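Holiday flyer and coupon distribution, newspaper insert service

Vrabec Print & Insert. Item 1166, Weekend Flyer Bundle

For small retailers who want paper in peoples hands before the big shopping weekend. Stores, garden centers, furniture outlets, anybody with a sale and a deadline.

What you get
Single sheet or four-page fold, full color both sides
Trutari coated stock (standard) or Pretadier uncoated, a bit heavier, takes pen well if you want customers filling in a coupon
Trimmed, folded, bundled in 100s
Delivery to the paper's insert dock or to your store, your pick

Minimum order 500. Reorders of the same flyer, minimum drops to 300. No mixing of stocks in one order, sorry, the folder has to be reset each time.

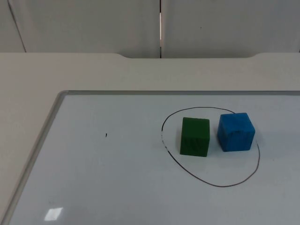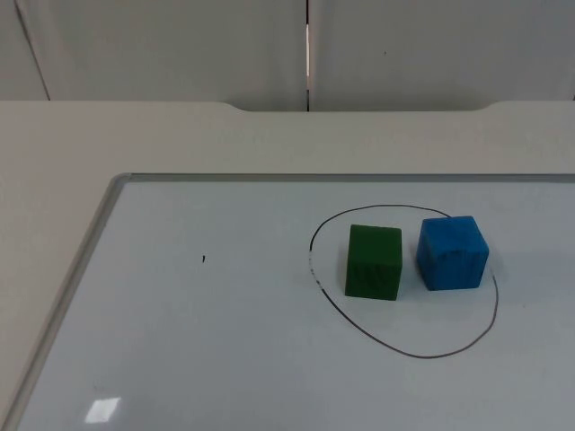
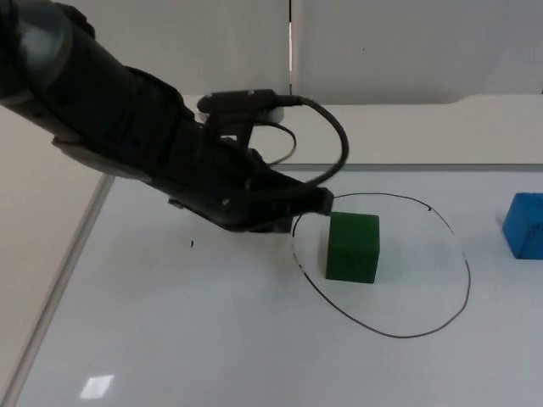 Artwork: PDF only, fonts embedded, bleed on all four sides. Check your prices twice. We print what you send and a missing decimal on a TV set is your problem, not ours. Proof comes by email, you have until noon the next day to say yes or no. No answer = job waits.

Insert slots for November fill up fast. Book in September if you can. October is OK for most zip codes but the Maltlow edition is usualy nearly gone by then.

Coupons: numbered coupons cost extra, ask. Perforation is free on the four-page, not on the single sheet. Barcodes need to be black on white, no reversed ones, registers won't read them.

Not included: design work, mailing lists, door hangers (see Door Hangers page).

Cancelations before proof approval, full refund. After approval you pay for paper. After printing you pay for everything.

Quotes and slot availability: Ľubica Mikuš, insert desk, mornings are best. Have your store address and sale dates ready when you call.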